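Chapter 2
Reading a Lease Before You Sign It

I signed my first lease standing up. It was March, I was 19, and the landlord's nephew had the car running outside an apartment on the east side of Drestport. He handed me a pen, I turned to the last page, and that was that. I learned what was on the other pages over the following year, one unpleasant letter at a time.

So this chapter is partly me getting even with my younger self. We spent Chapter 1 on the big idea of a contract – two sides, each promising something, each able to hold the other to it. A lease is the contract most of you will meet first, and it's a great one to learn on, because the words are mostly ordinary and the stakes are your own front door.

Let's start with the parties. Every lease says who is making the promises, usually in the first few lines, and you should read that bit slowly. My landlord, I thought, was a cheerful man with a mustache. According to the lease it was a company called Dhillon Property Holdings, with an office in Trostaneck, and when my heat quit I spent two weeks complaining to a man who had no power to fix anything.

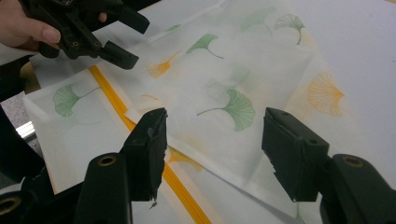 Next comes the term, meaning how long the deal lasts. Some leases run for a fixed period and simply stop. Others roll over month to month unless somebody gives notice, and a few renew for a whole extra year if you forget to speak up (I've done this one too!). Find the sentence with the word "notice" in it and write down how many days you get and how the notice has to be delivered. A text message may not count.

Then there's money. Rent is the easy part. Look for everything that sits on top of it: late fees, parking, trash pickup, a charge for the second key. My friend Anju Prajapati once rented a studio in Lultstead advertised at $991 a month. Her lease added $37 for "common area services," which meant a hallway light and a mat. Was that allowed? Under her lease, yes, and she'd agreed to it in writing. We'll come back to Anju's hallway when we get to the section on fees, and you can decide whether you'd have signed.

The deposit gets a section all to itself later in the chapter. For now, just hold on to one question as you read: what does the tenant have to do to get it back, and who decides whether they've done it?

One more thing before we dig in. Rules about leases change a lot from one place to another, and a clause that's fine in one state can be worthless in the next. I'll flag the spots where that matters most, but please look up your own local rules as you go.

Key terms in this chapter: party, term, notice, renewal, security deposit, sublet, breach

2.1 Who Is Promising What?

Get a sheet of paper and draw a line down the middle. Write "tenant" on one side and "landlord" on the other, then read the sample lease at the back of the book and put each promise in its column. Mine came out pretty lopsided the first time I tried it.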